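Search the guides Type here Go
Home Tents Guides Spares Contact
7 min read

Part 2: Setting up your Humatent indoors

Right, so Part 1 covered picking a spot and checking your power points. Now we get to put the thing up, fill it with plants and get the air inside properly muggy.
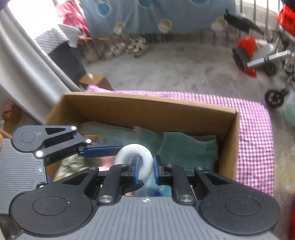
Dalva Lins wrote in after Part 1 to say she'd put hers together twice, the first time with the floor tray left out, and could I please put the tray first and in capitals. She also reckoned the old instructions were written for people who already owned one. Fair on both counts, Dalva! I've rewritten the lot with the tray up front, and I've tried to assume you've never laid eyes on a humidity tent before.

I'm writing for the Stellanau model, the one with the zip down the front and the flap on top. If you've got the older Mundside frame the poles go together differently (they screw, they don't click), and you'll want to skip to the note after step 6.

Before you start

Give yourself a clear bit of floor, a towel you don't care about and a jug of water. Rainwater or distilled is best. Our tap water at home leaves a chalky crust on everything and I spent a whole winter wiping it off fern leaves with a sock over my hand, so learn from me and put a bucket under the downpipe.

You don't need tools. If you find yourself reaching for a hammer, stop and have a look at which way round the corner piece is.

Putting up the frame

1. FLOOR TRAY FIRST. Lay it flat where the tent is going to live, lip side up. Once the cover's on you won't get it in without folding it, and a folded tray cracks.

2. Fit the four short poles into the bottom corners. Push until you feel the click. It's a soft click, more of a nudge, and the first time I did it I thought I'd broken something.

3. Stand the uprights in the corners. They'll lean about like drunks at this stage, don't fret.

4. Click on the top corners, then the top poles. Now it should stand by itself. Give it a gentle shove from the side, and if it twists, one of the bottom poles hasn't gone home.

5. Drop the wire shelf onto its brackets. The shelf is 600 mm wide and fits one way only, with the turned-down edge at the front.

6. Pull the cover down over the top like a jumper over a toddler. Start with the zip already open all the way. Work the seams round until they sit on the poles, then tuck the bottom edge INSIDE the lip of the tray. Inside! Condensation runs down the walls all day long, and if the cover hangs outside the tray it all ends up on your carpet.

Note for Mundside owners: do the uprights before the bottom poles, leave every join half a turn loose until the cover's on, then go round and nip them all up. Your tray has no lip, so sit it on the old towel and check underneath every week or so.

CAUTION: Don't put the tent hard up against a wall. Leave a hand's width behind it. Plaster hates being damp, and so do landlords.

The mister

The Paracha mister is the little tank with the lid that lifts off. It sits on the tray at the back, under the shelf, and never on the shelf itself (I know it looks prettier up there).

7. Rinse the tank and shake it out. There's sometimes a bit of dust from the factory.

8. Fill to the line on the inside. Overfilling gives you a sad dribble in place of mist, and people write to me saying it's faulty when it's just drowned.

9. Put the lid on with the spout pointing at the side wall, away from the zip and away from anything furry. African violets in particular will sulk for a month if you mist them directly.

10. Feed the cord out through the sleeve at the back, and leave a loop hanging lower than the power point before it goes up to the plug. That's your drip loop. Any water running along the cord falls off at the bottom of the loop and doesn't get to go and meet the electricity.

11. Dry your hands. Plug in. Turn the dial to the lowest setting and leave it there.

CAUTION: Switch off at the wall before you lift the lid or move the tank, every single time. The bit that makes the mist doesn't like running dry either, so if you're going away and can't get someone to top it up, turn it off and water well before you leave.

CAUTION: Water only in the tank. No eucalyptus oil, no liquid feed, no seaweed tonic. Oils soften the seal and feed gums up the works, and you'll be breathing whatever's in there when you open the zip.

Getting the air right

I've saved the fiddly bit for last, and this is where most of the letters come from. You've got two controls, the mister dial and the top flap, and the trick is to muck about with only one at a time.

12. Run the tent empty overnight on low with the flap shut. Clip your gauge at shelf height, where the leaves will be. A gauge lying on the tray reads high and tells you nothing useful.

13. In the morning, have a look. Misty walls with droplets trickling down means it's too wet, so open the flap by a finger or two and leave the dial alone. If the walls are bone dry, nudge the dial up a notch and leave the flap alone. Then go away and do something else till the afternoon. Every time you unzip it to check, you let all the good air out and start again.

14. When the gauge has stayed put for a full day, move your plants in. Big leaves at the back, seedlings and cuttings at the front where you can reach them, and a bit of space between pots so the air can wander through. I crammed mine the first year and got grey mould on the begonias, which I was very cross about as they'd come from my aunt.

Salma Mansour sent me a handy one for cuttings: she stands her pots on an upturned seed tray so they aren't sitting in the puddle that collects on the floor. I've done the same since May and I'm losing far fewer to rot. Any shallow tray with holes will do the job, I use one that used to hold petunias.

Note: if you're moving plants out of the tent to live in an ordinary room, do it slowly. Unzip it for an hour the first day, a bit longer the next, and stretch it out over 14 days or so. Take them straight out and they'll collapse on you by teatime. The soft-leaved things need the longest, and hoyas couldn't care less.

Light

The cover's clear, so near a bright window is lovely and in full sun is a disaster. A closed tent in afternoon sun turns into an oven very quickly, mister or no mister. If your only window faces the hot side, hang a net curtain and open the flap right up from lunch onwards.

If you're using a grow light, hang it OUTSIDE the cover, above the flap, with a good gap. There's a hook on the top pole that looks made for a lamp. It's for the gauge or a label. Please don't hang a lamp off it.

Weekly jobs

- Tip out the tank, wipe it round with a cloth, refill. Don't just keep topping up the old water, it goes slimy.
- Mop the tray with your towel.
- Pick out any dead leaves before they go furry.
- Run your hand down the zip. If it's getting stiff, rub a candle stub along the teeth, both sides, and work it up and down a few times.
- Wipe the inside of the window panel so you can see your plants. Plain water, soft cloth. Spray cleaners turn it cloudy and there's no getting it back.

If something's not right

Mister hums but there's no mist: nearly always too much water in the tank, or the chalky crust I was on about. Switch off at the wall, empty it, soak the base of the tank in white vinegar for half an hour, rinse well and try again.

Gauge won't budge whatever you do: check the cover's tucked in all the way round, then check the cord sleeve is drawn tight. If both are good, put the gauge in the bathroom while someone has a shower. If it still won't move, the gauge is the problem.

Tent smells like a wet dog: something's rotting. Look under the pots first.

Zip has come off its track: run the slider all the way to the bottom, past the split, and bring it up again slowly. If the slider's bent you'll need a new one, spare part 1128, and it's sold with a little bag of corner clips that you may as well keep in a drawer.

Part 3 is feeding and pests, including what I do about fungus gnats, and I'll get to it once the tomatoes are in.

Last updated 10/12/2019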